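Will a school science club take neuroscience materials that aren't from a big publisher?

Posted by Mimoza Halilović, February 20, 2019

Hello all, hoping someone on here has done this before. I help run a lunchtime science club at Vesgate (ages 11 to 13, mostly, with a few older ones who drift in when it rains) and this half term they've voted for the brain. Lovely, except that my own background is in plants and I last looked at a neuron properly when I was at college!

What I'm stuck on is memory. I've got a decent handle on the lobes and what the cerebellum does, and we did reaction times with a dropped ruler which went down a storm. But the children keep asking how a memory gets "stored" and where it is, and I don't want to tell them something that's going to be unpicked by their A level teacher. One of them asked me if we run out of room. I said no and then worried about it all the way home.

I've borrowed a workbook called the Herkach Brain Pack from another school and it says short-term memory holds seven things, full stop. Is that still what people teach? And is there an activity that shows it without needing any kit? I have 3 sessions left, about the length of a sandwich each, and no budget to speak of.

Thanks in advance, and sorry for the ramble.

Sanport

I did a memory afternoon with my Year 8s and it's an easy one to run. Read out a list of digits at a steady pace, one a second, and get them to write the list down when you've finished. Start with four digits and go up by one each time. Most of them will be fine to begin with and then you'll hear the groaning.

The 7 comes from a very well known paper from the 1950s and it's still in loads of books. People now tend to say the real number is smaller, nearer four, if you stop folk from grouping things together or repeating them under their breath. So I wouldn't say your workbook is wrong exactly, I'd just say "it depends what you're remembering and how". Then give them a row of letters like B B C N H S U S B and see who spots that it's really three things. That's chunking, and they love it when it clicks.

For the "where is it" question I tell mine that the hippocampus (it's named after a seahorse, show them one next to the other) helps to make new memories of things that have happened to you, but the memory itself is spread across lots of the brain. Skills like riding a bike lean on other bits. They were quite happy with that.

On running out of room, I wouldn't lose sleep over it. I've never seen a figure I'd trust.

Marek_Softić

Just play the tray game!! Put things on a tray, cover it with a tea towel, take one away. We did it at every birthday party when I was little and it IS memory so it counts. Fruit works if you haven't got anything else in.

oldlabcoat

Agree with Sanport on nearly all of it. Two things I'd add.

Please do say something about connections. The simple version, which is fair for that age, is that when you learn something the links between certain brain cells get stronger or weaker, and new ones can form. We had them stand in a circle and pass a ball of wool, and each time the same two children passed it the wool between them got thicker. Messy, and you'll never get the wool back into a ball, but they remembered it in the end of term quiz.

The other is that remembering isn't like playing a film back. Read out a list of words to do with sleep (bed, pillow, dream, night, tired and so on) but leave out the word "sleep". Ask them a few minutes later which words they heard. A good few will swear blind that "sleep" was in there. It needs no kit at all, and the discussion afterwards will fill the rest of your session if you let it.

I wouldn't bother with the tray game for the older ones, they'll think it's babyish.

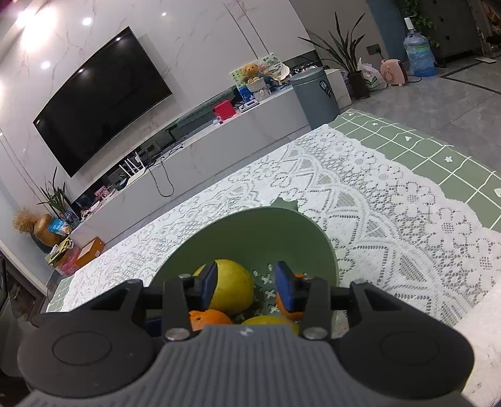 Fruit bowl on the living room table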